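Clearing out the spare room (a bit), and the great coat question

12/21/24

Posted by the Tiltura blog

So I've finally done the thing I've been promising to do since April, and packed up all the winter stuff properly before we move. Well, most of it. The move itself is still a way off because the flat at Stanard isn't ready (don't ask, there's a business with the boiler), but I had a free afternoon and a full pot of tea and for once I didn't spend it looking at curtain fabric on my phone.

I should say I'm not a tidy person. I like the idea of being one, very much, and I've read all the books, and I've tried the one where you hold each jumper and ask yourself how you feel about it. Mostly I felt cold! I kept nearly everything. The trouble is I've lived in this house for 15 years and it has a lot of cupboards, and a cupboard is a terrible thing to give somebody like me. The new place has two. Two cupboards and a sort of alcove that the agent kept calling "storage" and waving her arm at.

I started with the books, which was a mistake, as anyone who has ever packed a house will tell you. You pick one up and sit down on the floor with it and then it's dark. I had 163 of them in the back room alone (I wrote it on the side of the boxes, which is the only reason I know) and I managed to give away a carrier bag and a half. Then I went and bought another one at the shop when I dropped the bag off. It was a gardening book. The new flat has a windowsill.

Then the kitchen. I won't go on about the kitchen except to say I own three colanders and I've got an opinion on each of them. The big enamel one stays, it was my gran's and it has a chip in the rim exactly where your thumb goes. The plastic one drains rice without losing any of it, so that's staying too. The third is the Emunine one, the folding one, and I'd love to tell you it was a waste of money but I use it every week. So, no progress on colanders.

What did go was the tins. I had tins of things I don't even eat. Prunes! I've boxed those up for the food collection, checked all the dates, and thrown away one tin of custard that was older than my car.

The bit I'd really been dreading was the coats and bedding. I've always bought coats the way other people buy biscuits, and I feel the cold something terrible, so everything I own is either padded or lined or both. And the bedding, well, my mother never threw out a sheet in her life and a good share of hers came to me. Some of it is proper cotton, washed so many times it's gone soft like a hankie, and I would sooner give up my bed than the sheets. Some of it is nylon and crackles when you get in. That lot has gone.

My sister's advice was vacuum bags. You put everything in, you stick the hoover on the valve and it all goes down flat as a pancake. I did try it, a couple of years back, and I've got to be fair, it does save a huge amount of room. But my good duvet never came back to what it was, it's been lumpy in one corner ever since, and two of the bags let the air back in during the night and pushed the wardrobe door open. I nearly died. So this time I've gone for plain folding and old pillowcases. Fold the coat in on itself, sleeves inside, then over again, press down on it with your forearms to get the air out (lean, don't punch) and slide it in the pillowcase before it has a chance to puff up. It isn't as flat but it keeps its shape, and you can use the bundle as packing round the lamps.

The other thing I'd say is do the zips up first. I didn't on the first one and it snagged the lining, and I said a word.

I did everything on the bed, with the cherry sheet on it that I can't be without. I've had nicer sheets, I'm sure, and plainer ones, but it cheers me up every time I come into the room and it's coming with me even if it has to go on my lap in the van.

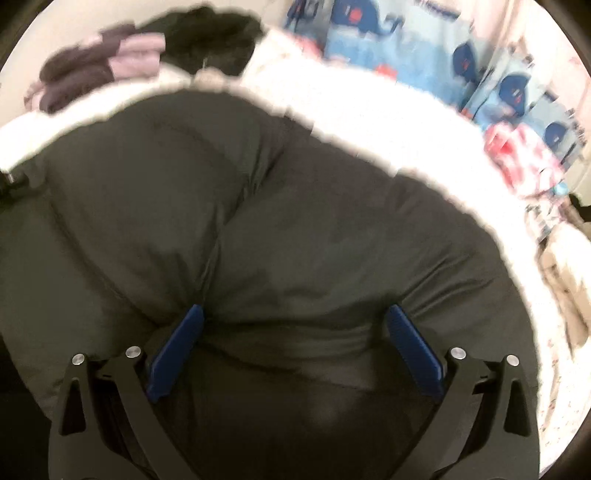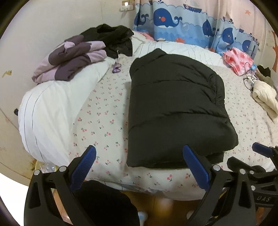

The big black padded one in the second photo, folded up on the cherry sheet. Definitely a keeper.

The van, by the way, is coming from Shabalala, who did my neighbour's move and didn't break so much as a saucer. They quoted me for 67 boxes and I laughed at the time. I'm not laughing now. I've had to ring and ask if there's a bit of give in that number, and the lady was very kind about it – she said everybody rings.

Next up is the loft, and I'm putting it off till after Christmas. I know there's a tent up there, and the old fish tank, and a jigsaw with 1,000 pieces that I've been told is all sky. If anyone would like a fish tank, do leave a comment, you'd have to collect it and you'd need to bring somebody strong.

Right, the tea's gone cold and I've still got the airing cupboard to look at. Have a lovely Christmas, all of you, and wrap up warm!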